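Utodon Home Handling: Garment Subset, fault notes

README for the garment recordings with known gripper faults

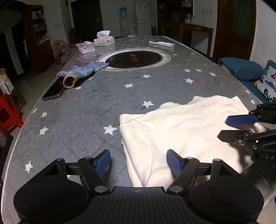
Garment session at the table, both grippers in use, cream-white fleece between them.

Contents

This folder holds 800 garment episodes recorded with paired hand-held grippers in homes in Rindham and Skandstead. The tasks are picking up, turning, spreading and folding. 35 of the episodes have a fault in the logged jaw width. They are kept here and flagged. Do not train on them without reading the next section.

What went wrong

The jaw width of one gripper drifted during long sessions. The log reported the jaws as closed while the fingertips still had a gap. Jianguo Yin found it when a folding policy trained on the first release kept stopping short of the cloth. The arm moved to the right place, the command said closed, and the garment stayed on the table.

The cause was a pivot screw that had backed out on one linkage arm. With the screw loose, the arm could tilt under load and the encoder read the wrong angle. Soft, thick items such as fleece made it worse. Thin cotton hardly showed it, so our check with a T-shirt passed.

A second fault shows up in five of the flagged episodes. Fabric got caught under one gripper while the other pulled. The tracking jumped when the cloth came free. Positions after the jump are off and have not been corrected.

Flags

width_drift: logged width does not match the fingertips
pose_jump: tracking jump after snagged fabric
ok: no known fault

An episode can carry both fault flags. The flags were set by hand by Oksana Demchenko and Kasun Munshi, working from the video. Small drift may have been missed.

What changed

Pivot screws are now checked with a driver before every session and again after a break. The zero-width check is done with the fleece as well as the T-shirt. If the closed reading moves between the two, stop and swap the gripper. Don't rezero it in the middle of a session.

Not fixed

Width values in the flagged files are the raw ones. Oleksandra Derkach tried to rebuild them from the video, but folds hide the fingertips too often.

Report new faults to Jouko Riihimäki with the episode number and the gripper used.

Last edited Sunday, November 29, 2020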